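Notes to go with the lab visit, 2/21/19
Course handout, Robots at Work (room 2509)

Hi all. A few of you asked for my notes from the visit to Jetetti, and a couple of you couldn't make it, so I've typed them up with the bits I want you to know for the project. They follow my notebook, so the order is a little odd. Bring them with you next time, please, we'll be using the section on grip.

Our host was Michalis Zervas, who was very generous with his time (and very patient with us, I thought, considering how many of you wanted a turn). He started with a short talk about how the group teaches a robot arm by having people do a job with a gripper held in the hand. The person does the moving, the gripper records it, and the arm learns from a big stack of those recordings. They aim for 200 good runs of a job before they try any training at all. I'd have guessed far fewer!

You'll remember that we spent the first part of the week on arms that are programmed point by point. Keep that in your head as the thing to compare with. With point by point, you tell the arm where to go and it goes there, and if the cup has moved an inch you're out of luck. With demonstrations you want the cup to be in a slightly different place every time, and Michalis was firm on this. If every run looks the same, you've taught the arm one run.

Then came the part most of you were waiting for, the drink-making demo. It's a two-handed job, and that's why they like it. One gripper has to keep the cup steady and the other has to deal with the packet, and the two jobs want very different kinds of grip. A thin plastic cup buckles if you squeeze it. A stick packet slides if you don't.

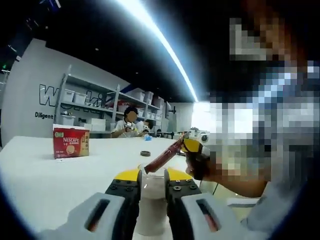
What I wrote down at this point was "approach angle," underlined twice. If you come straight down over the cup with the packet, your own gripper hides the opening. Come in on a slant and you can still see the rim, and so can the camera. Michalis said new people almost always start out going straight down, and they have to be talked out of it. Try it at home with a straw and a glass, one eye closed. It's harder than you'd think.

The other thing in my notes is speed. He asks people to work at about half their normal pace, no stops. Stopping is worse than being slow, he said, as the arm can pick up the stop as part of the job and then just sit there waiting. I loved that. I've had students like that (not you).

Grip, the short version

For soft things, close until you touch and then a tiny bit more. Wide, soft pads help, because they spread the push over more of the cup wall. For flat slippery things, pinch near one end and keep the free end pointing where you want it to go. A long free end wobbles, so there's a trade-off between a good view and a steady tip. We'll work through that with numbers next time.

Somebody asked whether the arm feels how hard it's squeezing. In this setup, no. It only knows how far open the fingers are, and it has to learn from that plus the pictures. The group has tried a force sensor from Clernance and may go back to it in August, when they have more hands around. I think it was Priya who asked about full cups versus empty ones, and the answer was that a full cup is easier to hold (it's heavier and stays put) and much less fun to drop.

A few words you'll need. A "run" is one go at the job, start to finish. A "bad run" is one they throw out, say if the packet gets dropped. "Reset" means putting everything back, only not in exactly the same spot. Resets take longer than the runs do! Please put that in your project plans, every year people forget.

For next time

Read the first 10 pages of the Moroz packet. Then pick a kitchen job that needs two hands and write down what each hand is doing, step by step, on one page. Mark the 3 places where you think it would go wrong. Opening a jar is taken, I'm using it in class.

If you've still got a visitor badge, drop it in the box outside my door and I'll get it back to Michalis.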